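Védís Bach
15. Mai 2024

1/ Unser Regelwerk für Aufnahmen mit Handgreifern umfasst seit heute 37 Regeln. Angefangen haben wir mit 9. Die übrigen sind Denkmäler für einzelne Vormittage, an denen jemand etwas für selbstverständlich hielt.

2/ Regel 1, seit jeher unangefochten: Vor der Aufnahme wird der Tisch geräumt. Es bleibt liegen, was zur Aufgabe gehört. Eine Zeitschrift, ein Ständer, fertig. Kein Kaffee. Arnel Macapagal hat zur Kaffeefrage einen eigenen Anhang verfasst, mit Unterpunkten.

3/ Regel 4: Die Zeitschrift wird schräg hingelegt, und zwar jedes Mal anders schräg. Menschen können das nicht. Nach einer halben Stunde legt jeder alles im selben Winkel hin und schwört, es sei Zufall.

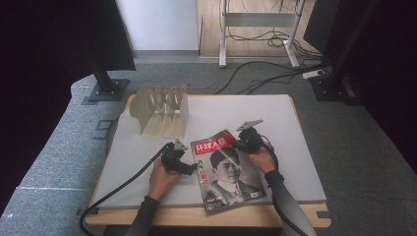

4/ Regel 11, Kabel. Sie laufen seitlich vom Tisch weg und nie quer über die Arbeitsfläche. Im Entwurf stand »nach Möglichkeit«. Das haben wir im Oktober gestrichen, weil es in Hafstein als »eher nicht« gelesen wurde.

5/ Regel 12 regelt, wer Regel 11 kontrolliert. Fragt nicht.

6/ Regel 17: Beide Greifer sind zu Beginn offen, und zwischen den Fingern ist freie Tischfläche zu sehen. Wer mit halb geschlossenem Greifer startet, bringt dem Modell bei, dass die Welt halb geschlossen anfängt. Mag philosophisch stimmen, hilft beim Einräumen von Zeitschriften aber wenig.

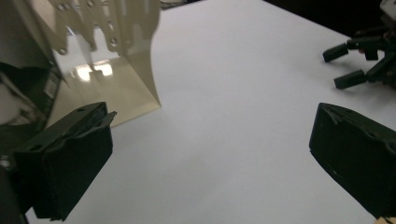

7/ Regel 18, Blendung. Glänzende Teile werden so gedreht, dass möglichst wenig Licht in die Kamera fällt. »Möglichst wenig« ist natürlich genau die Sorte Formulierung, gegen die wir bei Regel 11 zu Felde gezogen sind. Zemar wollte einen Grenzwert. Wir haben jetzt eine Fußnote.

8/ Regel 23: Misslungene Griffe werden nicht gelöscht. Sie werden markiert und bleiben drin. Von den 2.796 Durchgängen der letzten Lieferung an Clomska war angeblich kein einziger misslungen. Ich habe lange nicht mehr so gelacht.

9/ Regel 30: Dunkle, einfarbige Ärmel. Keine Streifen, keine Armbänder. Die Kollegen in Flavammont halten das für einen Eingriff in die Persönlichkeit. Der Einspruch liegt mir schriftlich vor, 2 Seiten.

10/ Regel 37, ganz frisch: Neue Regeln werden erst aufgenommen, wenn eine alte gestrichen wird. Gestrichen haben wir dafür noch keine. Arnel prüft, ob Regel 37 damit überhaupt gilt.

11/ Weil schon jemand fragt: Ja, das PDF kommt, sobald die Nummerierung stimmt. Regel 26 gibt es zurzeit doppelt.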